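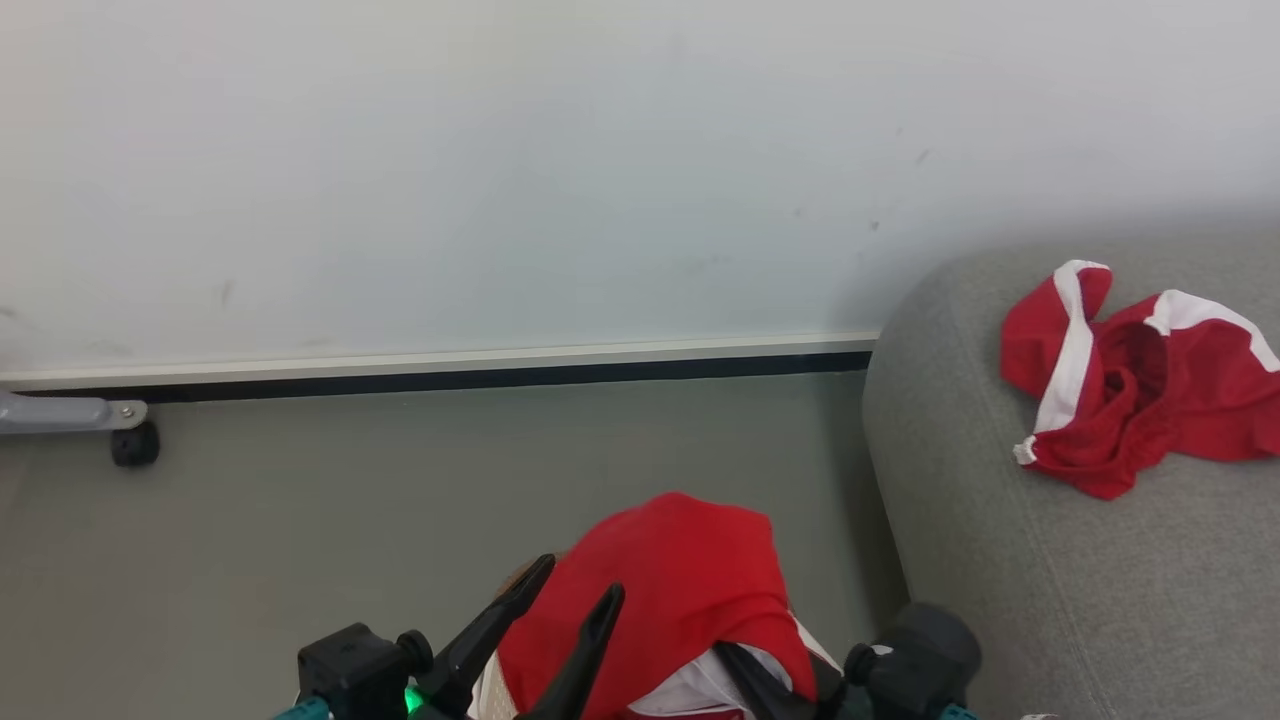

July 17, 2018

Salt, day 12. Dr. Bettencourt wants me under the number she wrote on the back of the appointment card, and I have been under it twice, both times by skipping supper and going to bed annoyed.

Breakfast was oatmeal with nothing in it. I used to think oatmeal tasted of something. It tasted of brown sugar and a pinch of salt, and with both gone it's warm paste. I put half a banana on top and ate the banana first, like a child.

Read labels at the Tutstead market for longer than I'd care to admit. Cottage cheese: 341 milligrams in a serving, and the serving is a half cup, a portion for a doll. The "light" soup was worse than the regular soup. A slice of bread has more in it than a small bag of chips, so for one happy minute in aisle four I had talked myself into chips. Put them back. Went back and got them. Put them back again by the register, next to the gum, where they didn't belong.

Radosław Kaczorowski was in line ahead of me with a jar of pickles the size of a lamp. He's been told to cut down too, as of May. He says pickles are a vegetable. I said I'd look into it.

Lunch: tuna, the no-salt kind, mashed up with lemon and a lot of black pepper. Not bad. Ate it on crackers that are also no-salt and come in a box of 32, which is going to be a long relationship.

Walked 20 minutes after, to the mailbox at Grerex Street and home the slow way. Knee fine. Blood pressure at four o'clock a little lower than yesterday, then I took it again to enjoy the number and it was higher.

Supper was chicken and green beans, with garlic and vinegar doing all the work. Almost 300 milligrams under for the day and I'm still up at ten thinking about olives.

Call the pharmacy on Ciritz about the refill. Buy more lemons.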